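Why Do Sheets Go Crumply? All About Making A Bed

Nonora Kids > Find Out > Round The House

Words by Trinidad Ignacio
Thu 4 November

Quick one this week. Beds! You get in one every night. You get out of one every morning (some of you faster than others). But have you ever had a proper look at what's on it?

Probably not. You're asleep.

So let's go. Shoes off please.

What's on a bed, from the bottom up

First the mattress. Big squashy rectangle. Inside there might be springs, or foam, or both. Springs push back when you push down, and that's why you bounce. Foam doesn't bounce much, it sinks and then slowly comes back up. Try pressing your hand on yours and count how long the hand shape stays.

Then sometimes a mattress protector. Thin, a bit boring, very useful. Catches spilled drinks before they get into the mattress, which is a nightmare to wash. You can't put a mattress in a washing machine. Don't try.

Then the bottom sheet. Two sorts.

Flat sheet: just a big piece of cloth. You tuck the edges under.

Fitted sheet: has elastic round the edge, so it grips the corners. Easy to put on, horrible to fold. More on that later.

Then you. Then a duvet on top, or blankets, or a top sheet and blankets if you're staying at somebody's gran's. A duvet is a bag full of fluffy stuff. It goes inside another bag, the duvet cover, and getting one bag inside the other is one of the great struggles of life.

And pillows. You know about pillows.

What is a sheet made of?

Mostly cotton. Cotton grows on a plant! Bushy thing, likes hot places, and when it's ready the seed pods pop open and there's white fluff inside. The fluff gets picked and cleaned and pulled and twisted into long thin threads. That's called spinning.

Then weaving. Lots of threads go up and down, lots more go side to side, over and under, over and under. If you've ever made a paper mat at school by poking strips through slits, it's exactly that. Only with very very thin strips and a lot more of them.

You might see a number on a packet of sheets. Ours at home says 200. That's the thread count, meaning how many threads are squeezed into one square inch of cloth, counting both directions. An inch is a bit wider than a 50p isn't, sorry, a bit NARROWER than a 50p. Get a ruler and check. 200 threads in there!

Other sheets have polyester in them too. Polyester is a sort of plastic made into thread. It dries quicker and doesn't crease so badly. Cotton soaks up sweat better. Lots of sheets are a mix.

Something to try: get a magnifying glass and look at your sheet. You should be able to see the threads crossing. Then look at your T-shirt. Different! T-shirts are usually knitted, all tiny loops, so they stretch. Sheets are woven, so they mostly don't.

OK so why the crumples?

Right, the big question.

Cotton is made of long stringy bits, far too small to see. They hold on to each other with weak little links. When the cloth gets warm and damp, the links let go and the stringy bits slide about. Then it dries, and new links form wherever the stringy bits happen to be.

So if the cloth was screwed up when it dried, it stays screwed up. That's a crease.

And if it was flat when it dried, it stays flat. Hooray.

Guess who's warm and a bit damp all night? You. Everybody sweats in bed, even in winter. You also roll over loads. Warm + damp + rolling = crumply sheet. Not your fault.

An iron does the same trick but on purpose. Heat, steam, press it flat, let it cool. Irons are a grown-up job, they get hot enough to burn you very quickly.

Crumple test

You need:
an old cotton hanky or a scrap of cotton
a bit of water
a clothes peg
25 minutes, maybe more if it's a chilly day

Wet the cloth. Squeeze it out. Scrunch it into the tightest ball you can and peg it so it stays scrunched. Leave it somewhere warm. Not ON a heater, near one.

When the time's up have a feel. Still damp in the middle? Leave it longer. When it's dry all through, open it out. Look at the state of it.

Now wet it again, smooth it flat on a tray with your hands, and let it dry like that. Better?

Baluyot Primary did this with Year 3 in October and sent us their results on a big sheet of sugar paper, thank you Year 3. Best crumples came from the smallest balls. One group used a sock and got hardly any creases at all. Can you work out why? (Clue: go back to the T-shirt bit.)

How to spread a cloth out flat

Works for sheets, blankets, throws, tablecloths, anything.

Find a corner. If you can't find a corner, find an edge and follow it along with your fingers till you get to one. Hold that corner, then find the next one the same way. Now you've got one whole side in your hands.

Lift it up and flap it. Big flap! Air gets underneath and the cloth sort of floats, and most of the lumps fall out by themselfs. Let it come down slowly.

Then walk round the bed. Pull each corner a little. Smooth from the middle outwards, so the wrinkles get pushed off the edge. If you smooth from the outside in you just get one giant wrinkle in the middle. I have done this.
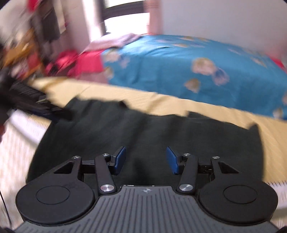

Dark cloth and pale cloth are different to work with, by the way. On a pale sheet you see every crumb and hair. On a dark one the folds hide, and you only find them when you run your hand over. Fluff shows up on dark though. And biscuit.

Stripes are handy! If the sheet has stripes you can tell straight off when it's wonky. Straight stripes, straight sheet. Diagonal stripes are trickier, look at the edge of the cloth for those ones.

The fitted sheet fold

Promised you this. Needs two people or very long arms.

Hold the sheet inside out with a hand in each of two corners. Bring your hands together. Flip one corner over the other so it's like a hat on a hat. Now the other two corners, same again. All four tucked into each other.

Lay it down. You'll have a rough square with one curvy elastic side. Fold the curvy side in. Fold in half. Fold again.

Or roll it up and shove it in the cupboard. Lots of people do. The bed won't mind.

The duvet cover burrito

Turn the cover inside out. Lay it flat on the bed with the opening at the foot end. Duvet on top, corners matched up. Now start at the pillow end and roll the two together into a big fat sausage, all the way down.

At the bottom, reach into the opening and turn the ends of the cover round the sausage. Do up the buttons or poppers. Then unroll back the other way.

Feels like magic the first time. It's just inside-out-ness. Practise with a pillowcase and a tea towel if you want to see how it works small.

How often should you change the sheets?

Once a week is good. Every two weeks is all right. More if you've been ill, or had a dog up there.

Your skin is always shedding tiny flakes and a lot of them end up in bed. Dust mites eat the flakes. Dust mites are weeny creatures with eight legs, so small you can't really see them. They don't bite. But they make some people sneeze or itch, and a hot wash gets rid of them.

Also! Don't make your bed the second you get out. Pull the covers back and let it air while you have breakfast. All that night-time damp needs to go somewhere.

Beds through the years (fast version)

Long long ago: piles of grass and leaves on the ground.

Ancient Egypt: wooden frames with legs, and a headrest in place of a squashy pillow. Rich people had linen sheets. Linen comes from a different plant, flax.

Middle Ages: sacks stuffed with straw, for lots of people. Prickly. Whole families in one bed. Posh people had curtains round theirs to keep the draughts out.

Victorian times: metal bed frames got popular, easier to keep bugs out of.

1970s: duvets catch on in Britain. Before that most people here had sheets and blankets, tucked in so tight you could hardly move your toes.

Words to know

Weave: to cross threads over and under to make cloth
Fibre: a very thin hair-like bit that thread is made from
Elastic: stretchy and springs back
Crease: a line left where cloth was folded or squashed
Air (a bed): to let fresh air get to it
Hem: the folded and stitched edge of a cloth, stops it fraying

Fraying, forgot that one. When threads come loose at an edge and it goes all raggedy. If you've got a loose thread on your blanket don't pull it!! Snip it, or get someone to.

You asked

Why is the other side of the pillow cold? (Jiseo, age 8)
Good one Jiseo. Your head warms up the side you're lying on. The other side hasn't had a head on it, so it's still the same temperature as the room. Room is cooler than head. Flip, lovely.

Can you wash a duvet?
Often yes, check the label. Lots won't fit in a home machine, so people take them to a launderette with the giant drums.

Next week: why do towels go scratchy? Send your guesses in with your first name and your age, and ask a grown-up before you email. Drawings of your bed still welcome, we've put 50 of them up on the gallery page already and the bunk bed shaped like a bus is our favourite so far.

More in Round The House: What's Inside A Cushion | Where Does Bath Water Go | Zips!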